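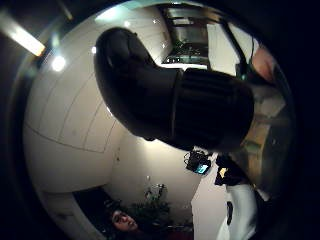
I have been thinking for weeks now about the day the gripper wouldn't let go, and I keep coming back to how polite we all were about it.

If you missed the story, it goes like this. Kagiso Mokgethi was running a grasp test with a hand-held gripper at our shop in Bendby, the same test we had done 300 times before, and the fingers closed and stayed closed. He pressed release. He pressed it again. The screen on the little controller was still lit, so every one of us (me included, I'm sorry to say!) took it for granted that the thing was listening. Hanna Kwiatkowski finally pulled the power, and the spring kept right on holding, because that is how the spring was built.

Nothing was hurt that time except a cleaning cloth.

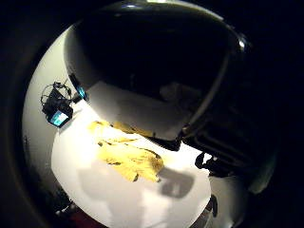
Now, you may say a cloth is a cloth, and I've heard that from people I like very much. But the week before, Kagiso had been handing objects to the gripper with his bare fingers, and so had I. I think a tool that people hold and reach around all day ought to open when it loses power, and I think it ought to have a release you can work with your elbow if you have to. Danylo Didenko tells me a spring that fails open will drop things, and he's right, it will. Let it drop them. I'd gladly sweep up 27 broken cups.

The other thing I'd ask for is a screen that goes dark when the link is gone - a lit screen told us everything was fine, and we believed it over our own eyes. Şükran Kaplan has promised to look at that for the September build, and I mean to keep bringing her coffee until she does.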